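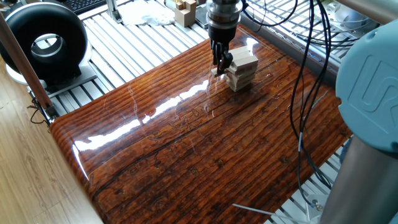 Chapter 6
When the Gripper Does Not Let Go

6.1 A stop in the block exercise

The gripper has two slender fingers, and the tower is made of light wooden blocks laid crosswise. It looks like a child's game, and many students treat it so during their first hour. In the training lab at Plulov we use it for one reason: a tower shows a bad movement at once, and a fallen block costs very little.

In September one of our student groups was running the block exercise with a program of 173 lines. On cycle 50 the controller gave the command to open. The fingers stayed closed. The program did not check this. It waited the usual time, then started the upward move, and the arm pulled half the tower across the board before a student pressed the emergency stop. The log showed fault code 1622, "finger position not reached", but the program never read this code.

No person was hurt. Still, the student had her other hand near the board, and for this reason the lab wrote a full report. Waltraud Kälin, who wrote it, put the main question in one line: "Why did the arm move when it did not know what the fingers were doing?"

6.2 What you will learn

After this chapter you should be able to:
- explain the difference between a command and a confirmed state
- add a check after each open or close command
- choose a safe reaction when the check fails
- inspect hanging cables for wear and for places where they can catch

6.3 Before you begin

Please read again the part on protective stops in Chapter 4. You will also need the Fandau worksheet, on which you write the gripper signals of your own cell.

Look at the cables first. At Plulov the fault came from a signal wire, worn through close to its connector, and it worked well in some arm positions and badly in others. Such a fault is hard to find when the arm stands still. Section 6.4 explains how to test the wire with the power locked off, moving the cable gently by hand along its whole length. Allow 22 minutes for the test, and do not let a second person touch the teach pendant during this time.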